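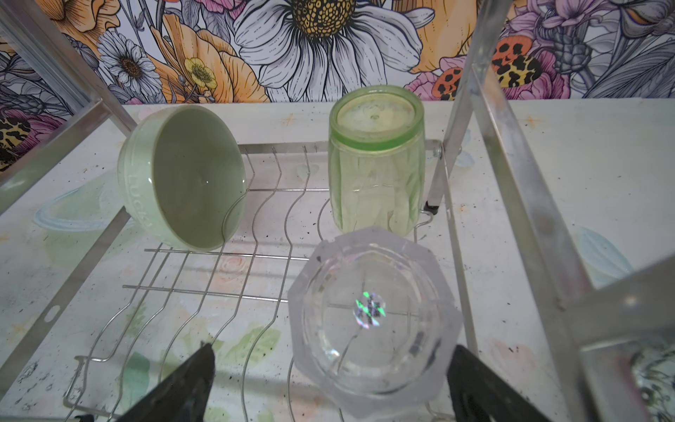
About Mirkis

Mirkis rents tableware for weddings, funerals, church suppers, family reunions and office lunches. We deliver it clean, pick it up dirty and wash it ourselves. Our shop and warehouse are at 1612 Alhassan Road, with parking and the loading door on the north side.

How the company started

Rekha Tiwari opened Mirkis after several years of managing a banquet hall. The hall owned more plates than it could use, and other people kept asking to borrow them. When the hall closed, she bought the china, the glassware and the shelving, and rented half of a former carpet store to keep them in. The first order was a retirement dinner. It went out in the back of her own station wagon, in two trips.

Huw Kemeys joined her the following January to handle deliveries. He is now a co-owner and runs the warehouse. We took over the other half of the building when the tenant next door moved out, and the wall between the two sides came down the same year. Today 19 people work here, most of them full time. In wedding season we bring in extra help for washing and loading.

What we rent

Our everyday line is plain white china. It is what most customers choose and we always have the most of it. For larger events we can send up to 282 matching place settings in one delivery. Beyond that, we will suggest mixing two patterns by table, or we will refer you to a larger rental house.

The Lollora line is colored stoneware: bowls, dinner plates, side plates and mugs. It is heavier than the white china and costs a little more per piece.

We also have a shelf of pressed and cut glass that changes from year to year. Liesbeth Goossens buys it at estate sales and farm auctions. Very little of it comes in full sets, so it suits a dessert table or a buffet better than a seated dinner. Please come and look at it in person before you order, as we don't keep photographs of every piece.

We do not rent tents, chairs, stages or cooking equipment. Tablecloths and napkins are available through Goltilo, a linen service in the same building. You can put them on one order with us and they will ride on the same truck.
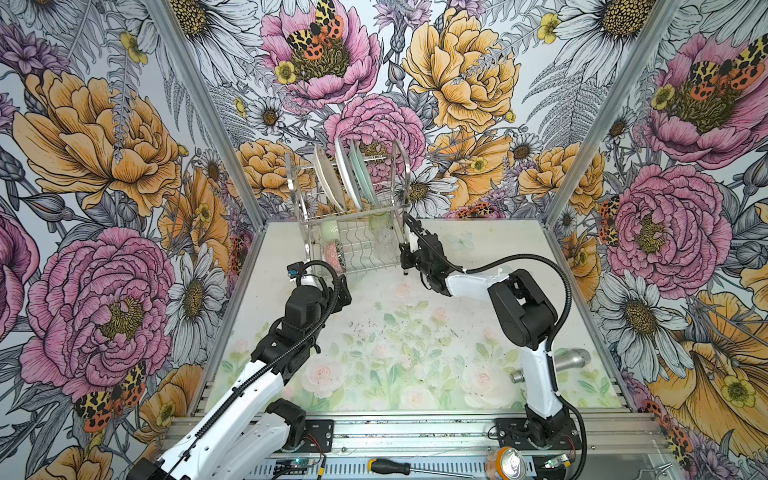 Washing is the larger part of our work. Every piece is scraped, washed, rinsed and checked by hand before it goes back on the shelf, including pieces that come back unused. Plates and mugs go through the machine. Older glass is washed by hand and left to drain, and for a small amount at home a stainless steel wire dish rack like the one on the rose-printed tabletop does the same job. Leave room between the pieces so that the rims don't touch. Chipped items are taken out of stock. If you find a chip when you unpack, set the piece aside and tell the driver at pickup, and you won't be charged for it.

Please don't wash our dishes before returning them. Scrape off the food, pour out the liquids and put everything back in the crates it came in. Glasses go upside down in the divided crates.

The showroom

The front room is open to anyone, with or without an appointment. You are welcome to bring your own tablecloth, flowers or favors and try them with our dishes. Ifeanyi Okeke runs the showroom and writes up most of our orders. He can tell you what is free on your date and hold it for eight days without a deposit.

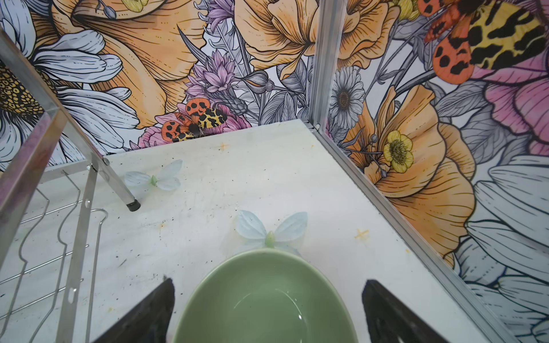 Sage-green bowl with clear water, and an artificial butterfly with pale blue wings.

Delivery and pickup

We deliver anywhere in the county. Customers outside it can collect from the loading door. Anderson Conceição plans the routes and will call you the afternoon before with a delivery window. Someone needs to be there to sign. If your site has stairs, a locked gate or a long walk from the parking lot, let him know when he calls, as it changes how many people we send.

Breakage

Each order includes a small allowance for breakage. Past that, we charge what it costs us to replace the piece. The list of replacement prices is printed on the back of your order form.

Page last updated February 25, 2019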